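Section 2: Setting up your practice log

The Pluvham method asks for 72 short sessions per skill. Take that figure with some salt – a juggler and a typist don't learn at the same pace.

1. Write down one skill. "Get better at music" won't do.
2. Film a first try before any practice.
3. Log minutes practiced, leaving out minutes spent shopping for gear.
4. Film again after 300 minutes and compare.

Note: Gerrit Coetzee logged over 39 hours of whistling and still rates himself a beginner.

Caution: Don't trust your own score on a good day. Ask someone else to watch.

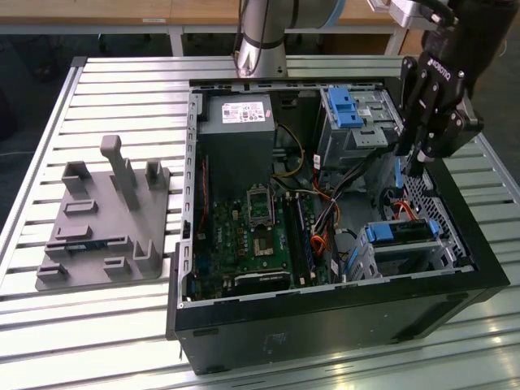
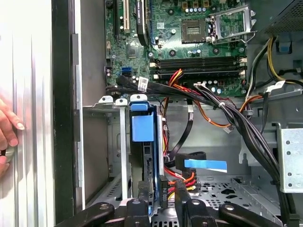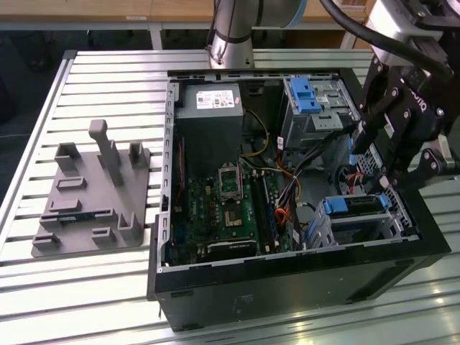
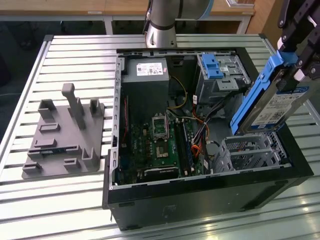 Do I have to start over if I miss a week?
Keep the same log and mark the gap.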